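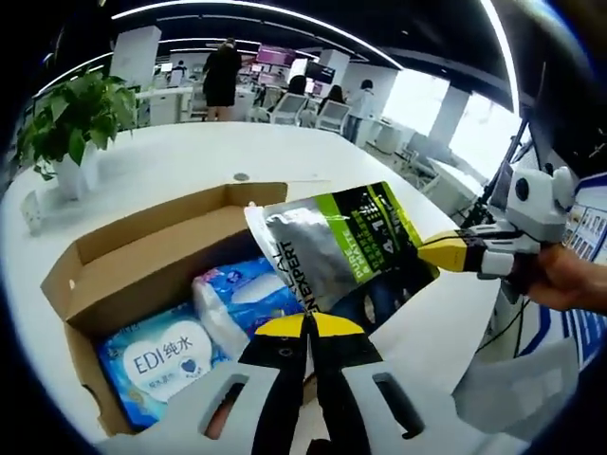
Workshop Tips: Comparing Hand-Held Grippers on Soft Packages

Filed under: Bench work, Grippers and jaws
By Ronaldo Pimentel

Soft packaging is the hardest thing most benches will ask a two-finger gripper to hold. A rigid block tells you whether the jaws close. A foil pouch tells you whether they close evenly, how much the pads slip, and whether the linkage has play in it. The tips below come from a comparison of two hand-held grippers, the Garkel and the Dornholm, on a packing task: pouches, wipes and plastic-wrapped goods going into and out of a cardboard box. Most of them apply to any pair of parallel or pinch-type jaws, whether worked by hand or mounted on an arm.

Choosing test items

Use real household packages with their contents still in them. An empty pouch folds around the pads and will make almost any gripper look good.

Include at least one foil pouch, one pack of wipes and one item in glossy plastic wrap. Foil creases and keeps the crease. A wipes pack has a soft body with some weight to it. Glossy wrap slides on the pad and on whatever is next to it in the box.

Keep the same individual items for both tools. If one bursts or gets badly creased, replace it for both and start that item again. Mark replaced items on the underside with a paint pen.

Printed text is useful. On a foil pouch with lettering along its length, you can record the grip point by the nearest word and come back to it. I log grips as "stripe," "silver end" or "black end" and do without a ruler.

Do not tape over labels or add handles, tabs or stickers. The tool will grip the addition and you will have tested the tape.

Setting up the box

A folding carton with a hinged lid works well. Fold the lid all the way back so that it lies open on the table. If it springs up, crease it again along the fold by hand. A lid that drifts forward during a lift will touch the wrist of the tool and spoil the reading.

Place the box at arm's length minus a hand. With a hand-held gripper the extra length of the tool counts as part of your reach, and people routinely set the box too close, then work with the elbow behind the body.

Leave room beside the box for a package to be laid flat.

White tabletops show the outline of dark jaws well but throw back glare from strip lights. Before you start, hold the tool over the work area and look along it. If the tips disappear in a bright patch, move the box. Moving the light is usually more trouble.

Pads

Pad wear explains more failed grips than jaw force does. Wipe the pads with a damp lint-free cloth between sets and let them dry fully. Cardboard dust collects on soft pads quickly and cuts the grip on foil first.

Brightly colored pads are worth having. Yellow against a dark jaw shows you exactly where contact ends, and a pad that has crept forward or twisted stands out before it causes trouble. If your pads came in black, swap them or put a dot of paint on the outer face. Keep paint off the contact face.

Check both pads for the same height. Close the jaws on a strip of office paper and pull. The paper should resist equally at the left and right edges of the pad. If it swings to one side, loosen the pad, seat it again and repeat.

On the Dornholm, the pad screws back out under repeated closing. I checked them at the start of each set. A small drop of low-strength thread locker solved it. Do not use the high-strength kind on plastic jaws.

Holding one pouch with two grippers

This is the most useful single test I know of, and it takes no fixtures.

Hold one end of the pouch with the first gripper and the other end with the second. Lift it on a diagonal above the box. Keep the pouch slack at first, then draw the tools apart until the surface goes flat between them. Stop there.

Watch the tips. With matched tools the pouch stays put at both ends. With unmatched tools one pair of pads lets go first, nearly always the pair with the smaller contact area. Swap ends and repeat. If the failure follows the tool, it is the tool. If it stays at the same end of the pouch, the pouch is thicker or slicker there, and you should pick another item.

Grip the sealed edge where you can. The seal is flat and takes the pad evenly. Gripping the filled part pushes the contents away from the pads, the thickness changes while you hold it, and the tool appears to lose force when it has not.

Pinching with the tips only is acceptable for a short lift. For a carry across the table, get the full pad onto the package.

Two people can run this test, but the result is harder to read. One person with a tool in each hand feels the slip at once.

Jaw shape

Narrow tips get between packages that are lying against each other. Wide tips do not, and the operator ends up nudging one package aside to reach the next. Count the nudge as a failed approach even if the grip that follows is good.

Narrow tips also put all the load on a small spot. On glossy wrap this leaves a dent, and on a thin wrap it can leave a hole. For anything that has to be resold or put back on a shelf, use the wider pad and accept the slower approach.

If a package leans against the wall of the box, come in along the wall with one jaw and let the other close toward it. Coming straight down the middle pushes the package lower.

Linkage play

Hold the tool with the jaws closed and rock one tip up and down with a fingertip. A little movement is normal. Movement you can hear is not. On most printed grippers the play comes from the pivot screws, which should be snug enough that the link does not rattle and loose enough that it falls under its own weight.

Do not chase play by tightening everything at once. Tighten one pivot, open and close the jaws, then go to the next.

Finger slots should be smooth on the inside edge. Fifteen minutes of work will find any burr left from printing. A half-round file and a strip of fine sandpaper wrapped on a pencil will deal with it.

Camera and view

If the tool carries a camera, clean the lens cover before each set. A smear on a wide lens sits right over the tips and softens the one part of the picture you need.

Confirm that both tips are in view with the jaws fully open and fully closed. A wide lens will take in the whole room beyond the bench, and that is fine. What matters is that the tips do not drop off the bottom edge at full close.

Lock exposure if the controller allows it. Foil flashes as it turns, and an automatic setting will darken everything else each time. The Relside controller keeps its exposure lock between sessions. The Arango resets it on power-up, so put it on the startup checklist.

Route cables down the side of the table, away from the lid of the box. Leave a loose loop. A tight cable pulls the tool toward the side it hangs on, and the operator corrects for it without noticing.

Keeping the log

One line per grip: tool, item, grip point, result. Results are held, slipped, dropped or damaged. Do not add a fifth category. Everything that seems to need one is a slip.

Log as you go. I tried working from memory after each set and the slips went missing, mostly the small ones where the package settled and then held.

Change tools every set instead of finishing one tool first. Hands get better at the task through the morning, and whichever tool is tested last gets the benefit.

Results from this comparison

Total grips logged: 1096, across both tools and all items.
Held on first close: 827.

The rest were slips for the most part, and most of the slips were on foil. The Garkel was better on sealed edges and in tight gaps. The Dornholm was better on the wipes and on anything with a bulging end. Neither was good on glossy wrap lying at an angle, where the package rolled away from the first jaw to touch it. Slowing the close helped. Extra force did not, and dented the wrap.

If you can only keep one on the bench, pick by package. Mostly flat pouches: Garkel. Mostly full, soft packs: Dornholm, with thread locker.

Quick fixes

Pouch spins in the grip: you are holding it too near a corner. Move toward the middle of the edge.

Package sticks to the pad on release: the pads are tacky from cleaner. Wipe with plain water and dry.

Jaws close unevenly: check the pads first, then the pivots, then the trigger link.

Box slides when you pull a package out: put a square of shelf liner under it. Do not hold the box down with the other tool.

Hand cramps: the slots are too small for your fingers or you are squeezing past full close. File the slots, or add a stop to the trigger.

Tips hard to see against dark packaging: tilt the tool until the pads catch the light.

Next on the bench: the same items with the Garkel jaws fitted to an arm, using the Relside controller. The log sheet stays the same.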